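From: Umesh Rathore
To: Endstead Kitchens and Fix-it list
Subject: Re: Small benchtops, what stays out?

> Hi all, we're moving into the unit behind Mum's in August and the
> kitchen is tiny. One run of bench, 92 cm of it clear once you take
> out the sink and the cooktop. What do you leave out on the bench and
> what goes in the cupboard? My partner wants everything put away. I
> want to be able to make toast without a treasure hunt. Also open to
> ideas on colour, the whole place is beige at the moment and I'm
> losing the will to live.
> Grewal

Oh, I love this question! We had almost exactly that amount of bench in our old flat on Clondetti Street and I'd go back to it tomorrow (well, maybe not the stairs).

First up, I'm with you on the toaster. Leave it out. We put ours away for the first couple of weeks because a magazine told us to, and every morning it was the same carry-on: door open, baking trays sliding out, crumbs all through the cupboard, cord caught on the colander. It does most of its work before 8 am when no one in our house is fit to be moving appliances. The kettle stays out too. Everything else can argue its case.

Ours lived in the back corner, a bit away from the wall, and I pulled it forward when it was on. Do check you haven't got a shelf or cupboard hanging low over that spot, because the heat goes straight up. If you have, bring it right out to the front edge while it's going. And get the crumb tray out every Monday or whenever your bin night is. I once left ours for a whole winter and what came out could have been used as garden mulch.

As for colour, this is where I get carried away, so stop reading if you're in a hurry. In a beige kitchen I'd go for one really bright thing and let it be bright. A red toaster! I'm mad for them. The shiny silver on top and the red on the sides looks so cheerful first thing, and if it's got a pattern, even better. I'd take a dotty one over plain any day. If you're redoing the bench itself, have a look at the dark brown marble looks with the strong white veins. I thought it'd be gloomy but against a pale wall it's gorgeous, and you can put nearly anything on it. It does show crumbs, I'll warn you. A cloth hung over the tap and you're right.

Then wallpaper. I know, I know, wallpaper in a kitchen. But a cream one with tan ovals and little dots has that lovely old milk bar feeling, and since your place is beige already you wouldn't be fighting it. I did one wall at ours with two rolls from Hovo, the shop beside the tile place, and had enough left over to line the cutlery drawer. Keep it well away from the cooktop and get one you can wipe. Mine had a seam lift near the kettle and I had to glue it back down with a paintbrush and a fair bit of swearing.

Things I'd put away without a second thought: blender, scales, the big knife block, fruit if you've got somewhere else for it. Bread can go in a drawer. I kept a 30 cm board leaning against the wall and that was my whole chopping area, which sounds grim but I made two Christmas cakes on it.

Does the unit have a power point at both ends of the bench? If there's only the one, that'll pretty much decide where the toaster goes, so look before you fall in love with a corner. Happy to come and measure up with you, I've got a good tape and far too many opinions.

Cheers,
Umesh
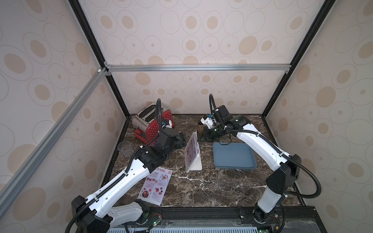
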